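Workshop > Arms and grippers > Tabletop > Plollitz Muli

Plollitz Muli tabletop arm with two-finger gripper

Can it tidy up yet? A bit, yes, and far more than I'd have believed when we first stocked it! The Muli is a small arm for a bench or kitchen table, made to pick up light, awkward things and put them somewhere else. It lifts up to 200 grams, reaches 60 cm and weighs 1,350 grams without its clamp, so you can carry it from room to room under one arm.

What I love is how it handles soft and lumpy stuff. Square boxes are easy for nearly any arm. A squashy ball is harder, and a thing with ridges all down its side is harder again, as the finger can catch between two of them and tip the whole lot over. Obadia Laizer has logged 147 tries on ours with mixed bits and bobs, and more than half ended with the right thing in the right tub. The misses are slow and gentle (nothing has been crushed so far).

What it can't do: fold a shirt, undo a knot, or pick one item out of a heaped drawer. Spread things out with gaps between them and it copes nicely. For shop counters, think sorting samples at closing time. Washing up is a long way off.

The Fekura software comes with it, and spare finger pads are kept in stock. The Tallunberg clamp is sold separately.

Comments

Peninah Mollel: Does it manage on a white table? My old one got lost on anything pale.

Obadia Laizer: White is fine, Peninah, though a matt top suits it better than a shiny one.

Peninah Mollel: Lovely, ordering the clamp too. My lad's toys are going to be its first job!
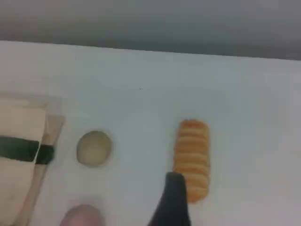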